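Nollano Languages – work with us
Home | Courses | For families | Jobs | Contact

Call for participants: kitchen language weeks for families, Corkow, August

Nollano is a small language school in Corkow. We teach English to adults and children who came to live here from other countries. In August we will open our kitchen language weeks again, and we look for families who would like to take part. We also look for one helper for the children's group. Please read the whole text before you write to us, as most of the answers are in it.

What are the kitchen language weeks?

For three weeks we meet in the big room at the Dretilside building and we learn the English of the kitchen. Parents are in one group and children are in the other group. The parents cook simple dishes, read recipes, compare prices and practise how to talk to a neighbour, to a shop assistant or to the school canteen. The children play shop, play restaurant and learn the names of foods. At the end of each morning both groups sit together and eat what the parents have cooked.

The idea came from our own teachers. Most of us learned English as adults, and we remember well that we could write a good letter but did not know the word for a colander. Food is a subject where everybody has something to tell, also the people who are shy.

Who can take part

You can take part if you live in Corkow or near it, if English is not the language you speak at home, and if you have at least one child from four to nine years old. You do not need a certificate or a test. It is enough that you can say who you are and ask a simple question. Grandparents are welcome in the place of parents. Last summer two of our best cooks were grandmothers.

We have places for 40 people, adults and children together. If more families write to us, we will give the places first to those who have not been with us before.

How a morning looks

We start at half past nine with tea. Then the groups separate for 90 minutes. In the parents' group the teacher shows the recipe, we read it aloud, and we cook in pairs. In the children's group there are songs, picture cards and play food, and the children practise sentences such as "Can I have a banana, please?" and "What is on your plate?". After this we eat, wash up and go home before one o'clock.

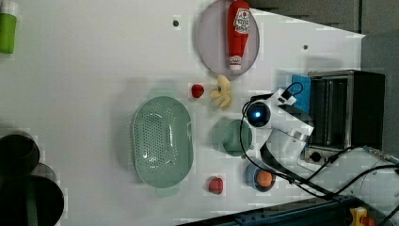

Play food on the table: a strawberry, a banana, and ketchup on the plate.

What we offer

The course is free for families. We pay for all the ingredients, and each family receives a booklet with the recipes and the new words. The bus tickets inside Corkow can be paid back if you keep them and bring them on the last day. We cook without pork and without nuts. Please tell us about every allergy in your first message, even a light one.

What we ask from you

Please come to all three weeks if you can. When a family is missing often, the pairs do not work and another family has lost a place. Parents stay in the building during the whole morning. We also ask that each family brings one recipe from home, written in any language. We will translate it together in the second week, and it can be in the next booklet. One of the most loved pages in the old booklet is the bean soup called Gavrilă, named after the family that brought it to us.

Helper for the children's group

For the same weeks we look for a helper, paid by the hour. You will prepare the tables, sing with the children, help them with coats and toilets, and put the toys back in the right boxes (this is more work than it sounds). You should be at least eighteen years old and have some experience with young children. Your English does not have to be perfect, but it should be clear and friendly. A second language is a big help. Before you start we must make the usual background check, and we will pay for it.

How to apply

Families: write us a short message with the names and ages of everybody who wants to come, the languages you speak and your allergies. You can write in your own language if this is easier, and we will find somebody to read it.

Helpers: send us one page about yourself and the contact of one person who knows your work. A photo is not necessary.

Please use the form on our contact page, or leave a letter in the Nollano box at the Dretilside entrance, left of the stairs. We answer every message, but please have a little patience with us, as the office is open only in the mornings.

Page updated March 2025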